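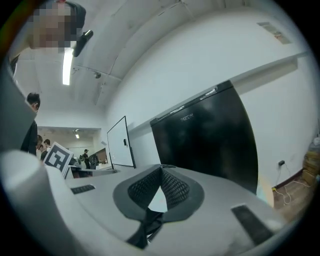

Rindon Home Helper, three months in: can it do the chores yet?

I should say up front that I wanted to like this thing. I hate folding. I hate wiping. I have been putting away the same eleven forks, or near enough, for most of my adult life, and when the Rindon landed on our porch in Nikville in a box the size of a chest freezer I was ready to hand over the forks and never look back.

The Rindon is one arm on a wheeled post. The arm ends in a two-finger grip, the post holds a tablet, and the tablet holds an app with a cheerful chime that you will turn off by the second evening. It costs $1,294, plus $268 a year for what the company calls the Chore Library. Without the Library the arm can pick up an object you point at on the tablet and put it down somewhere else. I can do this too, and I came with the house.

Setup

Allow a whole evening. The post went together quickly, but the arm has to learn your kitchen, and your kitchen has to be taught to it slowly. You roll the post from spot to spot while the app asks you to hold still. You stick printed squares on the counters you want it to use. Mine kept losing the one by the toaster, and the manual suggests moving the toaster. The toaster now lives on top of the microwave, where the arm has never once gone near it.

Dishes

This was the big one for me. The Rindon will unload a dishwasher, provided the dishwasher has been loaded the way the Rindon likes. Plates need a gap between them. Mugs go handle out. Bowls are fine if they don't nest, and bowls want nothing more than to nest.

A full load takes it 1 hour 50 minutes on a good night. I start it at bedtime and listen to it think. There's a whirr, then a long pause, then a clink, and then the pause again, and after a week or so I could tell from upstairs which shelf it was on. It has broken one mug, a freebie from a bank, and I'd call that good taste if I thought it had any.

Silverware it mostly leaves behind. Spoons come out one at a time and forks come out stuck to other forks. So the forks are still mine.

Laundry

The folding feature carries a "preview" label in the app, and has since November. It handles washcloths. It handles dish towels if you lay them flat in front of it first, at which point you are two moves from having folded the towel yourself. T-shirts turn into a kind of loaf. I let it try a fitted sheet once and went to answer the door, and when I got back it had gripped a corner and was holding it up in the air with an error message on the tablet reading "Please assist." I knew how it felt.

Wiping and tidying

Wiping is where it earns some of its money. Clear the counter, clip a cloth into the grip, and it will go back and forth in straight, even lines with more patience than anyone in my family has ever shown a counter. It presses too lightly for dried jam. Crumbs it moves with great care from the back of the counter to the floor, and the floor is a separate product.

Tidying a living room is a coin toss. Blocks and balls go in the bin. Socks go in the bin too, along with the TV remote, and once a sandwich on a plate, minus the plate. You can set a "do not touch" list, and ours now runs longer than the list of things it may touch.

A second opinion from the shop floor

My neighbor Kathleen Scanlon packs orders at Poojary, a small outfit that ships bike parts, and they've had the bigger work model, the Brakow, on one bench since spring. I asked whether it was any better with a real job to do.

"It's great at boxes," she said. "Same box, same spot, all day long. Then somebody orders a box with a tube of grease and a floppy bag of washers, and it just sort of pats the bag."

They kept it. It runs the one product line where everything is stiff and comes in one size, and the people do the rest. Her boss, Yamuna Annamalai, told me she stopped comparing it with a packer and started comparing it with a better tape gun, and her mood improved right away. I went home and tried that. Compared with a sponge the Rindon is a marvel, though the sponge was two dollars.

Support

Good, to be fair. I wrote in three times and got an answer the same day each time, from a person who had clearly been asked about forks before. Updates come every few weeks. One of them fixed the way it slammed cabinet doors, and another made it wait for the dog to leave before rolling, so the kitchen now belongs to the dog until she feels like moving.

The spare grip pads wear faster than I expected. Mine were shiny by week six and glasses had started to slide a little. New pads are cheap and snap on without tools, but order them before you need them – shipping took eleven days.

What I liked

Quiet enough at night, once you know the sounds.
Wipes a clear counter well.
Stops the moment anything bumps it.
Support that reads your whole email.

What I didn't

Slow. Plan your forks around it.
The yearly fee, with half the Library still marked preview.
Folding.
The chime.

Should you buy one?

If you have trouble reaching or lifting, and someone else around to load the dishwasher its way, then I'd look at it seriously. My aunt spent a weekend with ours and loved having plates brought down from the high shelf one by one, and she was in no hurry at all. For a house with kids, a dog and a pile of warm shirts on the couch, I'd wait for the next model, or the one after that.

We're keeping ours through the end of the paid year. It does the plates, I do the forks, and the fitted sheet is in the closet in a ball, where it was before any of this started.

Rating: 3 out of 5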